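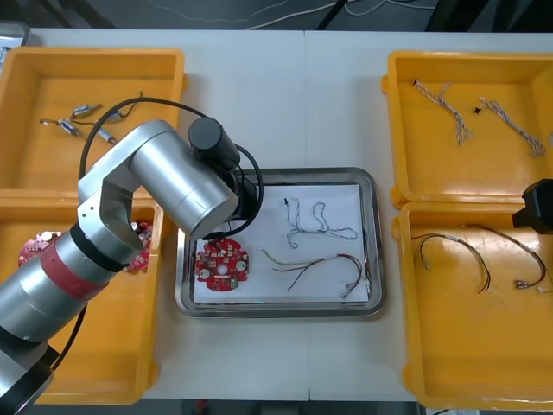
About Dandance

Dandance is a small history publisher in Nultthorpe. We put out books on colonies, borders, treaties, survey lines and the people who woke up one morning to find they were living in a different country. Our backlist stands at 46 titles, a few of which have been read by people we aren't related to.

How it started

Tiburcio Villalobos taught high school history for most of his working life and spent his summers writing a book about a boundary. The boundary was drawn in 1881 by a survey party that had one good instrument and a great deal of rum, and it put half of a sheep-farming valley under a government whose language none of the farmers could read. They went on paying their taxes to the old one for years. The new one sent letters.

He offered the manuscript to the university presses, who admired it. One of them admired it for two years. It came back with a note suggesting that at 482 pages it might be a touch long for a valley, and could he perhaps make it about the whole empire, or else about sheep.

His brother Eustaquio, who ran a print shop in Gredham and had been listening to this over Sunday lunch, printed it himself. He didn't cut a page. He did leave out the index by accident, and we still get letters about that. (The second printing has an index. It was made by Noemí Villalobos, Tiburcio's daughter, then at university and under the impression it would take a weekend.)

The name comes from the valley. Dandance was what the surveyors wrote down when they asked a farmer what the place was called. As far as anyone has been able to work out, he was telling them to get off his field.

What we publish

Mostly we like history from the receiving end. There are plenty of good books on how empires were planned in capital cities, and we own a lot of them. We're keener on what happened when the plan arrived by boat: the customs officer with no customs house, the governor's wife who ended up doing the governing, the island that was annexed twice because the first lot forgot to file the paperwork.

The Ocampo series is our line of short books, each one about a single document. So far it has taken in a treaty, a railway timetable, a census form and a very rude petition. They fit in a coat pocket and cost less than parking in Gredham.

We also reprint memoirs and travel journals that have dropped out of sight, with new notes. Some of these dropped out of sight for sound reasons, and the notes say so.

We don't do military history unless somebody in it is bored, hungry or lost. We don't do alternative history at all. The real kind has given us enough trouble.

Who we are

Noemí Villalobos is the publisher. She came back to help out for one summer after the index, and the summer is ongoing. She reads every submission, does the accounts, and has the last word on commas.

Noemí Salinas is our editor. Yes, two Noemís. Phone calls are sorted by asking whether it's about money or footnotes. Before joining us she was a parliamentary translator, and she can tell from one paragraph whether an author has read the treaty or only read about it.

Donnie Gourlay draws the maps. He does them by hand, in ink, and argues with authors about rivers. He has won most of these arguments, including one with an author who had lived beside the river in question.

Eustaquio Villalobos has retired from printing and drops in most days to inspect ours. Tiburcio is writing another book. It's about the other half of the valley -- we've been told to expect it in May, without being told which May.

Print runs

First printings of the Ocampo books run to up to 200 copies, and when they're gone we think about it for a bit and then print more. The longer books are done in larger batches and live in the back room, where they're holding up a shelf. If something is listed as out of stock, write to us anyway. There's often a copy with a bumped corner that we'd be glad to see go to a good home at a reduced price.

Sending us your work

We read proposals all year. Please send a couple of pages on what the book is about, one finished chapter, and a plain account of where your sources are kept and whether you've been to see them. You don't need to be attached to a university. Several of our authors are retired public servants, who turn out to be ferocious in an archive.

We answer everybody, slowly. If it's been three months, give us a nudge. If it's been three days, please don't.

Visiting

The office is upstairs from the bakery in Nultthorpe and is open to callers on Tuesday from ten until four, or until the bakery runs out of cheese scones, when we tend to lose heart. You're welcome to browse, buy a book or tell us about a mistake in one. Corrections go in a ledger by the door -- there's a pen on a string, and please leave it on the string.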